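3.2 Surfaces and small items

Household surfaces were picked for how hard they make it to find small things. The Zarville list had 29 items, later cut to the ones people really lose. Marble pattern was kept, white with grey and brown veins.
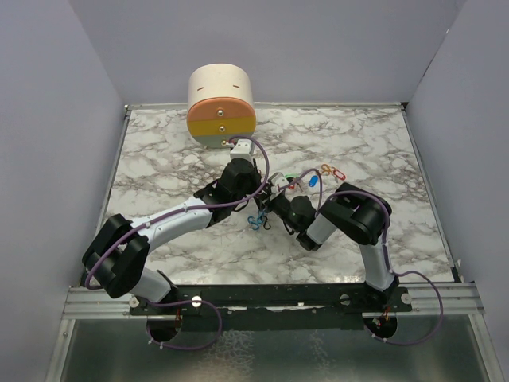 Pale walls on three sides, no clutter behind. Items went down one at a time, then in groups of 3. Order follows Sakalauskas, with 2 changes (see Skalturora notes, February).

Fig. 2. Key tag on the marble pattern.

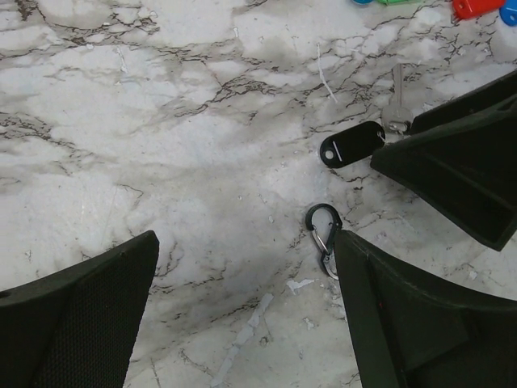

Contrast matters more then size. A black plastic tag, a long oval with rounded ends, stands out on the pale patches, less so beside other dark parts. Thin brown veins are a seperate problem for thin items.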